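냅킨의 모서리

집에서 천 냅킨을 쓰기로 한 것은 지난 6월, 종이 냅킨 한 묶음이 일주일을 못 버틴다는 사실을 깨달은 뒤였다. 환경을 생각했다고 말하면 듣기 좋겠지만, 장 보러 가기가 귀찮았다.

작은 리넨 가게 헤스데일에서 냅킨 접기 강좌를 연다기에 신청했다. 수강료에 재료비까지 냈더니 종이 냅킨 149봉지는 살 수 있는 돈이 나갔다. 강사는 첫 시간 내내 모서리 이야기만 했다. 모서리를 맞추고, 손바닥으로 쓸고, 다시 모서리를 맞춘다. 수업은 70분이었다.
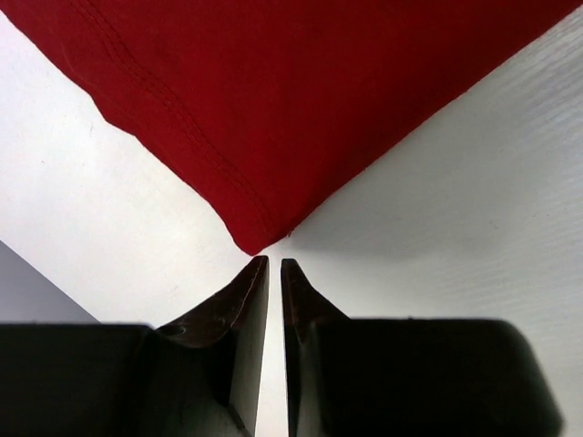

무늬 없는 붉은 천과 흰 상판. 단을 따라 촘촘한 박음질이 이어진다.

배운 대로 해 보면 문제는 대개 단에서 생긴다. 박음질이 조금만 울어도 반으로 접은 선이 슬그머니 옆으로 샌다. 다림질로 해결된다는 사람도 있는데, 그런 사람은 보통 다리미를 꺼내 둔 채로 산다. 우리 집 다리미는 베란다 선반 맨 위에 있다.

강좌 교재에는 접는 법이 40가지 실려 있다. 백조도 있고 부채도 있고, 주교의 모자라는 것도 있다. 나는 넉 달째 삼각형을 접는다. 손님들은 예의 바르게 감탄한 뒤 무릎에 펴 놓고, 국물은 꼭 다른 데 흘린다.

빨간색을 고른 것은 김치 때문이다. 흰 냅킨은 한 끼면 끝이다. 대신 첫 세탁은 꼭 따로 해야 한다. 우리 집에는 이제 분홍색 양말이 꽤 있다.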